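The Gripper That Wants to Hold Your Hand

Hand-held grippers promise robot training without the robot. After a month with two of them, I have some questions about the arithmetic.

The pitch takes under a minute. You pick up a plastic gripper with a camera bolted to the top, you squeeze the trigger, you fold the towel or load the mug or plug in the cable, and the recording becomes a lesson for a robot arm that was nowhere near you at the time. No arm to lease, no safety cage, no engineer on a stool with a finger over the red button. Anyone with a free afternoon can teach a machine.

I have heard versions of this pitch since the spring, and I wanted to see how much of it survived contact with a kitchen drawer. In October I got myself invited to Irkau, a company that buys demonstrations by the hour and resells them, cleaned up, to people who build arms. It was in the middle of deciding between two hand-held models, the Erska and the Suketholm, and it was doing so the old-fashioned way, by having the same people do the same jobs with both until their wrists gave out.

I should say what I expected, so you can discount accordingly. I expected both to be worse than advertised and the cheaper one to be better than the expensive one. I was half right.

Two devices, one idea

The Erska is the one you have seen in the conference videos. It is closed up in a smooth shell with its electronics inside, and it calibrates itself when you switch it on. The company says this takes ten seconds. It does take ten seconds, when it works, and when it doesn't you get a small red light and no explanation. The Suketholm is a looser affair. You can take most of it apart with one hex key, which the company presents as a feature and which Irkau's staff have come to regard as a schedule.

Both do the same thing in principle. A wide-angle camera sees the fingers and whatever is in front of them. Software works out where the gripper was in space at each moment, and how far open the fingers were. String those numbers together and you have a path a robot can try to copy.

The words doing the heavy lifting there are "try to copy." A human hand holding a gripper has a human shoulder behind it, and a human back that leans. The person reaches around a cereal box without noticing they have done it. An arm on a fixed base may not have that reach available at all. When I asked what share of recordings ask for something the arm can't do, I was told it depends on the arm. I'm sure it does. I would still like the number.

The towel test

Irkau ran five jobs: folding a hand towel, hanging a mug on a hook, taking a lid off a jar, sorting cutlery and pushing a plug into a power strip. Each person did 100 runs per job per device, spread over two weeks, and a recording was thrown out if the tracking slipped or the fingers left the camera's view for too long.

The raw haul was 3,803 recordings with the Suketholm. I was given the equivalent sheet for the Erska and then asked not to print it, because a software update had landed in the middle of the test and the company felt the early figures were unfair. Readers can decide how they feel about a product whose numbers are always about to be better.

What I can report is the Suketholm's reject pile, which came to 1,068. That is more than a quarter of the work, paid for and binned. The plug was the worst offender. People turn the gripper sideways to get a straight push, the camera ends up looking at a blank patch of wall, and the software loses its place. It then guesses, confidently, that the gripper has moved somewhere it has not.

The towel was the surprise. Everyone assumed cloth would be the hard one, and for the robot it probably will be. For the tracking it was easy work. A towel on a cluttered table gives the camera plenty to look at, and the movements are big and slow. So the job that looks most impressive in a demo reel is also the one that flatters the equipment most. Keep that in mind the next time somebody shows you a folded shirt.

I did some of the runs myself. I was bad at it. The grip force is nothing like a hand's, and for the first hour I crushed everything, then I overcorrected and dropped a mug three times in a row. By the end of the second day I had developed a stiff, careful style, all right angles, that I have never used to handle a mug in my life. One of the technicians had the same habit and said most long-term users get it. Which raises a question I didn't hear in the pitch. If the appeal of these devices is that they capture natural human movement, how natural is the movement of a person who has spent two weeks learning to please a camera?

What about the arm?

The comparison that matters is with the method these things are meant to replace, in which a person steers a real robot from a short distance away. Irkau keeps one such setup, a two-arm station called Farina, and it is slow in the way a very old elevator is slow. A run that takes eight seconds by hand takes most of a minute on Farina. Operators tire. The arms stop dead when they reach the end of their travel and someone has to walk them back.

But every recording that comes off Farina is, by definition, something a robot can do, because a robot did it. You lose time and you lose variety, since the arms don't travel and every lesson happens on the same tabletop. In return you don't throw a quarter of it away, and you don't need a second stage of software to decide which parts of the lesson are physically possible.

The usual answer is volume. Hand-held devices are so much quicker that you can afford the waste. I think that may well be right for mugs and towels. I am less sure about the plug. At the end of the trial a policy trained only on hand-held data was let loose on the real power strip and got the plug home in 32 of its 100 attempts. The same policy with a modest helping of Farina data mixed in did noticeably better, though the team wouldn't put a figure on it until they had run it again with a different strip. I count that as a point in their favor. I have been given plenty of figures this year by people who had run something once.
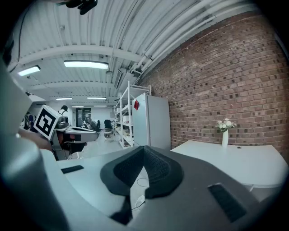
The tracking problem has an honest fix, and it is an ugly one. You put printed markers around the place, big black-and-white squares the camera can recognize from odd angles, and the software stops getting lost. It helps. It also means the room has to be prepared before anyone can record in it, and a prepared room is the thing these devices were supposed to free us from. The sales material talks about gathering lessons in real homes and real restaurants. I would like to meet the restaurant owner who lets you tape squares to the pass on a busy night.

There is a halfway position, where you use markers only to check one gripper against another and then take them away for the real sessions. The Suketholm people favor this. The Erska people say their device doesn't need it. My own view, for what it's worth, is that any measuring tool that claims it doesn't need checking should be checked first.

Weight is the other thing that gets skipped over. Neither device feels heavy when you are handed one at a booth. After forty minutes both do, and the Erska more so because its mass sits forward of your hand. People started resting their elbows on the table. Once your elbow is on the table your reach shrinks and all your movements pivot around one point, and that goes into the data along with everything else. I watched it happen in the afternoon sessions and I could see it again in the plots, a tidy little fan of paths all coming from the same spot. The morning plots from the same person looked like a different person's.

Irkau has since capped sessions at half an hour. That brings the hourly yield down, and the hourly yield was the selling point.

So which one?

If I were buying, and I am glad I'm not, I would take the Suketholm. It is less comfortable to hold on day one, it sheds screws, and its manual was plainly written by someone who already knew how to use it. But when it fails you can find out why. A finger pad wears and you replace the pad. The camera mount drifts and you can see that it has drifted. With the Erska you are sent a form to fill in, and the device goes away in a box for nine days. Ours went away twice.

The Erska records better video and its trigger is much nicer, with a smooth pull that made the jar lids almost pleasant. If the update does what the company says, the gap in tracking could flip entirely. The company told me the new software would be with customers by 31/12/2020. I asked whether the older recordings could be reprocessed with it, so that the work already done wouldn't be wasted, and was told that was a good question.

I would also keep the Farina station, slow as it is. Irkau was planning to mothball it when I arrived. By the time I left it had been booked for plugs through the end of the month, and somebody had ordered a better chair for it.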